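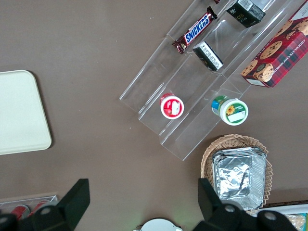
Figura 19. Vista de la cámara de muñeca sobre la mesa de trabajo, con el expositor acrílico escalonado y la bandeja de destino.

10. Fallo de agarre en estantes transparentes (aviso E-19)

Esta sección se aplica a las celdas Perico con pinza paralela de dos dedos y cámara de muñeca, cuando recogen productos envasados de un expositor escalonado y los depositan en una bandeja plana. Describe qué hacer cuando el robot se detiene con el aviso E-19, «Contacto antes de la altura de agarre».

10.1 Qué ocurre

El aviso aparece cuando la pinza encuentra resistencia por encima de la altura calculada para la pieza. En los expositores acrílicos la causa habitual es una lectura errónea del estante: la cámara ve a través del material y el programa toma como plano de apoyo el tablero de la mesa. La pinza baja de más y uno de los dedos toca el canto del escalón.

El fallo se registró por primera vez en la celda de ensayo de Dundcombe el 22 de febrero de 2024, al recoger una chocolatina en posición diagonal. El dedo izquierdo presionó el borde del nivel superior y el expositor se desplazó sobre la mesa. No hubo daños en el brazo. El informe completo, preparado por Nga Vương y Temitope Etim, está archivado con el número 3496.

PRECAUCIÓN: el acrílico puede agrietarse por el canto y soltar fragmentos cortantes. Use guantes resistentes al corte para manipular un expositor que haya recibido un golpe.

10.2 Parada y acceso

1. No pulse «Reanudar». El robot repetiría el descenso desde el punto en que se detuvo.
2. Pulse la parada de emergencia y compruebe que el indicador de la base queda en rojo fijo.
3. Abra la puerta de la celda y coloque su candado personal en el cierre.
4. Observe si los dedos sujetan algún producto. Si es así, sosténgalo con la mano por debajo antes de continuar, sin meter los dedos entre las mordazas.
5. Gire la llave de la consola a «Manual» y rearme la parada de emergencia.
6. Eleve la pinza con la tecla Z+ a velocidad lenta hasta que quede libre del expositor. No mueva los ejes X ni Y mientras haya contacto.

ADVERTENCIA: durante los pasos 5 y 6 el brazo tiene tensión. Mantenga pulsado el mando de habilitación y sitúese fuera de la trayectoria. La segunda persona, si la hay, permanece al otro lado de la puerta.

10.3 Inspección

1. Vuelva a pulsar la parada de emergencia.
2. Revise los tornillos de la pinza. Un tornillo flojo se aprieta con la llave suministrada; uno con la cabeza dañada se sustituye.
3. Pase un paño seco por la cara interior de los dedos y busque muescas.
4. Mueva el cuerpo de la cámara con suavidad. Si tiene juego, deberá repetir la calibración completa (sección 12) antes de seguir.
5. Examine los cantos del expositor a contraluz. Retírelo si presenta grietas, aunque sean pequeñas.
6. Retire los envases rotos o aplastados. Los tarros que hayan caído no vuelven al expositor.

10.4 Corrección de la altura de los estantes

1. Vacíe el expositor y limpie los escalones. El polvo y las huellas alteran los reflejos.
2. Pegue una tira de cinta mate en cada escalón, lejos de la zona donde se apoya el producto.
3. En la consola, abra «Superficies» y elija «Transparente, por niveles».
4. Toque cada tira con la punta de calibración, empezando por el nivel más bajo, y confirme con «Guardar nivel».
5. Active «Límite de descenso» e introduzca un margen de 2 mm sobre cada nivel.
6. Coloque de nuevo los productos y compruebe que los envases vecinos no invaden el espacio de apertura de los dedos.
7. Ejecute un ciclo de prueba en «Manual» con un solo envase y la bandeja de destino vacía.

NOTA: el expositor puede estar girado respecto a la mesa. Lo que no debe cambiar es su posición después del paso 4 – si se mueve, repita la medición de todos los niveles.

NOTA: los envoltorios brillantes y las bandejas de aluminio también producen lecturas falsas. Si hay material reflectante junto al expositor, defínalo como zona excluida en «Superficies». La zona excluida no impide el paso del brazo por encima.

10.5 Si el aviso se repite

Si E-19 vuelve a aparecer en el ciclo de prueba, deje la celda bloqueada y guarde el registro desde «Servicio», opción «Exportar». Envíelo al servicio técnico de Badodier junto con una captura de la cámara de muñeca tomada en la posición de aproximación. Indique la versión del programa y si la celda lleva el módulo de fuerza Giáp.

No aumente el umbral de fuerza para evitar el aviso. Las celdas entregadas antes de enero con el umbral modificado deben volver al valor de fábrica en el menú «Seguridad», con la clave del responsable de la celda.

Anote la intervención en la hoja de mantenimiento y retire el candado personal una vez cerrada la puerta.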